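Alden Community Choir: Frequently Asked Questions
2 min read

Do I have to audition?
No. Anyone can sit in for the first two rehearsals of a term. After that we ask you to sing a few scales with our director, Kagiso Motaung, so he can place you in the right section.

Do I need to read music?
It helps, but many of our members learn by ear. Practice tracks for each voice part go out by email at the start of the term.

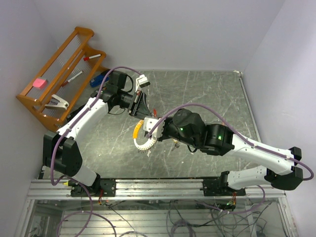

If you would like to learn, there is a short sight-reading class before rehearsal. It lasts 30 minutes and is free to members.

When and where do you rehearse?
We meet at 7 p.m. in Owen Hall and finish by 9, with a 15-minute break. Please use the side entrance – the front doors are locked in the evening.

What does it cost?
Dues are $40 a term. Scores are loaned to you and must be returned after the concert. Mark them in pencil only.

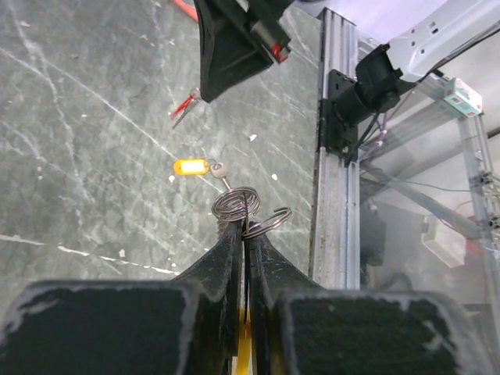

Students pay half. If dues are a problem, speak to Kagiso and we will work something out.

How many rehearsals can I miss?
Up to three a term. The final rehearsal is required for anyone singing in the concert.

What will we sing this term?
The December program is a set of winter part songs, a short Mass for choir and organ, and two carols with the audience. The Mass is in Latin, and we go over pronunciation in the first weeks.

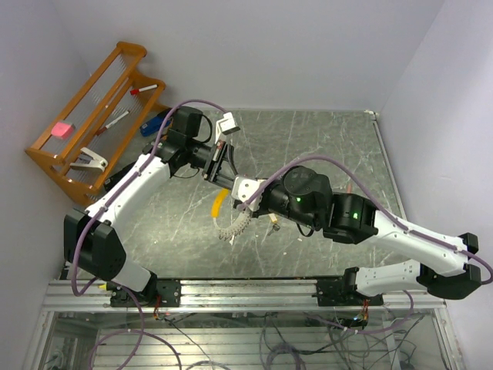
What do I wear for concerts?
All black, long sleeves, closed shoes. Folders are provided. Please skip perfume and cologne.

How do I get tickets for family?
Each singer can reserve up to 6 seats before public sales open. Children under five get in free but do need a ticket.

Contact: use the form on our Join page | © Alden Community Choir | Back to top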